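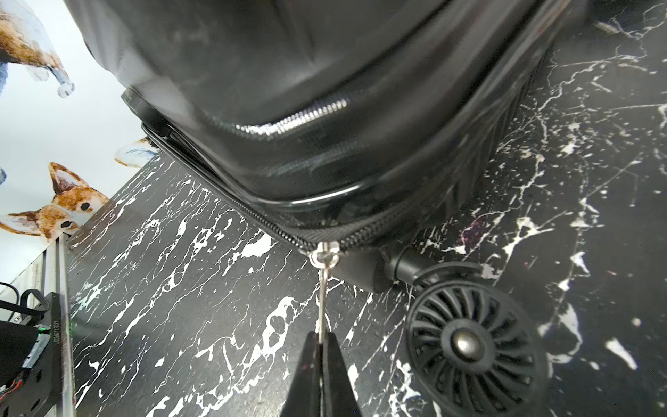
Every November the same advice comes around about packing a hard-shell suitcase, and every November I read it with one eyebrow up. Roll everything. Buy cubes. Stand on the lid if you must. Hardly any of it mentions the zipper, and the zipper is the part that decides whether you get to the airport with a suitcase or with two halves of one. On a glossy black case like this, the whole seam hangs on one track of fine teeth, and the place I would worry about is down by the wheels, where the slider has to come around the bottom corner. If a case is overfilled, I'd expect trouble on a bend long before I'd expect it on the straight.

So, the claims. The first is that a hard shell "protects" more than a soft bag. From a knock, maybe. It does nothing for a zipper that has been dragged shut over a boot heel, and a shell has no give to warn you. A soft bag at least looks stuffed. I packed my old Woltska case last winter until it looked perfectly well behaved from across the bedroom, and then spent 17 minutes on my knees trying to get the last hand's width closed.

The second claim is candle wax on the teeth. Noemí Valdovinos at the Ollthorpe repair counter is kinder about this than I am. She says a little rubbed on a clean track does no harm and sometimes helps a stiff slider along. What she sees more often is people waxing over grit, which makes a nice paste. Brush first with an old toothbrush, both sides of the track, and go easy on the wax if you use it at all. I tried it on one case and left the other alone, and I couldn't tell you which was which by the end of the trip.

Then the pull itself. Many of them are slim little things on a ring, and we yank them sideways as if they were the handle of a lawn mower. Hold the two halves together with your free hand and draw the pull along the line of the teeth. Going around a corner, stop, press the shell edges together again, and carry on. It's slow and it is dull to watch, and I haven't broken a pull since I started doing it.

I have less patience for the Huvport "travel care kit," now $220 with the carrying pouch. It holds a brush, a cloth, a stick of something waxy and a bottle of shell polish. The polish does bring up a shine. My shell was scratched again by the time it came off the belt at Mansour, so make of that what you like. A toothbrush and a damp dishcloth have served me for 5 years.

As for wheels, pick the hair out of them before you pack, while the case is still light enough to turn over. I put this off every time.

The repair counter is closed over the holiday and reopens in January. Bring the case empty, please. Noemí has asked me to say that twice, so: empty.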